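Lutonach tabletop chores project
Progress report for July
Prepared for Davberg, attention Tùng Sầm

Hi Tùng,

You asked me to skip the slides this time and just write down where we are, so this is me doing that. Short version: we're ahead on data, about where I hoped on picking things up, and behind on anything with a hinge.

Where the hours went

We logged 3237 attempts this period across all the chores on the list we agreed with you (sorting cutlery, folding washcloths, putting desk things away, closing containers). Of those, 892 were desk things, and I leaned on that group on purpose. You'd asked whether a machine could tidy a kid's homework table by the end of the grant, and I wanted a real answer for you before the fall.

The cutlery is going great! Forks and spoons out of a rack and into the right slot work most of the time now, and Covel's new grasp planner deserves the credit, I only did the plumbing. Washcloths are so-so. The first fold is fine and the second one drifts, and by the third you've got something my mother would refold as soon as you left the room.

Closing containers

I know this is the one you really care about. We ran 504 attempts with two arms and got a properly shut lid in 196 of them. I was hoping for more than half, so I'm not thrilled, but the misses are pretty consistent and that makes them easier to work on. Mostly the lid comes over fine and then a finger is still in the tray, or something inside has rolled up against the rim and the lid sits on top of it. Pencil cases are the worst of the bunch because they're light and they scoot when you push on them. A person pins the case with the heel of a hand without thinking. We have to plan for it, with one arm steadying and one arm on the lid, and the timing between the two is still clumsy.

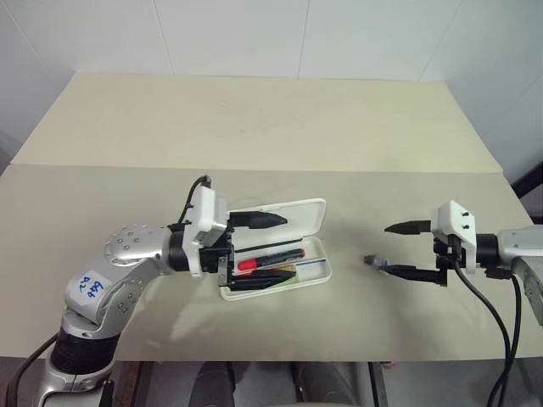
What's slowing us down

Three things, and only one of them is a money thing.

The pointed fingertips are lovely for pens and lousy for pressing. Lục has drawn up a wider pad that slips over the tip, and I'd like to print a batch and try them on lids before we touch any more software.

Resets are eating my afternoons. Every failed close means somebody opens the case, puts the marker back and starts over, and that somebody is usually me. This is the money one. If there's room in the budget for a part-time student from now until the next report, I'd spend it there first.

Last, our success check is too generous. It was passing lids that were down but hadn't clicked. I went back and regraded the container runs by hand, so the 196 is the strict number and you can quote it.

So can it do chores yet?

Some! I'd let it put away the silverware while I was in the room. I wouldn't hand it the homework table, and I wouldn't promise that for the next period either. What I would promise is a lid number I'm less embarrassed by, on cases it hasn't seen before, plus a decent video of the cutlery run for your board.

Let me know about the student when you can. The pads go to the printer either way.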